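Print this page | E-mail this page

Kitchen and Workshop Tips: Planning for a Pick-Up Arm

So you want a robot arm that can clear a table or set out a drink? Wonderful! Start your list with the stuff it has to hold, and leave the arm itself for last. Cartons and paper cups will teach you more about what to buy than any spec sheet.
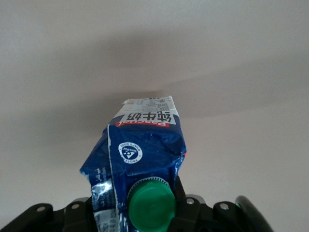

A milk carton with a green cap makes a great first test item. 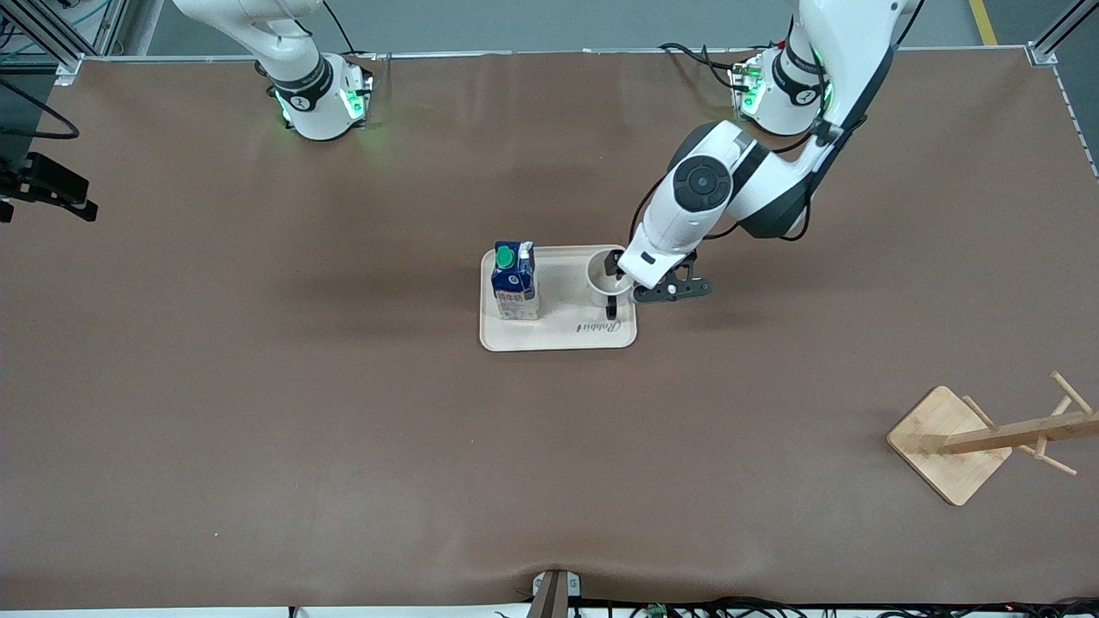

How much should I set aside for everything besides the arm?

Plan on 40 percent of the arm's price. That covers clamps, cables, a spare set of fingers, a decent table and a pile of things to practice on. I spent $313 on extras for my first setup and $336 on the second, and the second time I bought nicer clamps and never regretted it.

More tips from my own shopping:

Measure the table before you order. Arms need room behind the elbow as well as in front, and my first table (a lovely old desk!) was too shallow by a hand's width.

Buy grippers for your widest item. I started with the Metby fingers and they were fine on cups, but a full-size carton was a squeeze. The Tudose set opens wider – I use it for nearly everything now.

Get a tray with a lip. Round corners are easier to wipe.

Save your empties. Rinse them, let them dry overnight and keep them in a box under the bench. Keep the dented ones too, they are terrific practice for a gripper that has only ever met a perfect box.

Paper cups crush easily, so buy a sleeve of them and start with the grip force low. More than 6 ruined cups in an afternoon means turn it down again.

Order cables one size longer than you think. The Clileck kit comes with short ones, and I had to reorder and wait until Thursday to get going again.

If you're planning on two arms, buy one first and live with it for a month. You'll find out where your elbows go, where the coffee goes, and which side of the table you always reach across. Then add the second – it is so much fun once they're both running!

Print this page | E-mail this page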